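Nalimar Community Help
Home Care > Surfaces and Furniture

Gray marks on a white matte surface that remain after wiping

Posted by Arlo Holloway

I am responsible for the upkeep of a shared workroom in which most of the furniture is white with a matte finish. Over the winter the surfaces have developed gray patches and light scuffs. Wiping with a damp paper towel removes the loose dust but appears to spread the remainder into a wider smudge. I have avoided stronger products, as the manufacturer's care sheet has been lost. I would be grateful for guidance on a method that will not leave shiny spots. Please also advise whether the thin lines are likely to be scratches or marks that can be removed.

Views: 1,393

Dratness

Use a melamine sponge. It takes off everything.

Wirken

The suggestion above should be treated with caution. A melamine sponge is a fine abrasive, and on a matte finish it may polish the area being rubbed. Such a change cannot be reversed by cleaning.

The following order of work is recommended.

Remove dry dust first, using a soft brush attachment or a dry microfiber cloth. Grit that is left in place will be dragged across the finish when the surface is wiped.

Prepare a bowl of lukewarm water with a few drops of dish soap. Wring the cloth well and work from the outside of the mark toward its center, turning the cloth often. Rinse with a second cloth and clean water, and dry at once.

If a gray shadow remains, repeat the procedure up to 2 times before considering any other product. Test any new product on a hidden area and inspect that area after it has dried.

With regard to the thin lines, draw a fingernail lightly across them. A line that catches the nail is generally a scratch. A line that does not catch may be a rubbed-on deposit, and soap and water will often lift it.

The patch slightly right of center is a typical case of fine specks and faint scratches gathered in one place, with the gray fading out into the white around it.
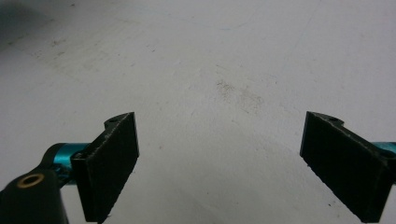
Ruiz-Ortega wrote that the soap method had worked on a white matte shelf, though it took three changes of water, and that paper towels should be given up entirely in favor of cloth. The same member asked whether a wax or sealing product might be applied afterward to slow the return of the marks.

Wirken

Wax is not advised on a matte finish, as it may leave an uneven shine and hold dust. Regular dry dusting is sufficient in most workrooms. Felt pads should be placed under any equipment that is moved from day to day.

6 members found this thread helpful.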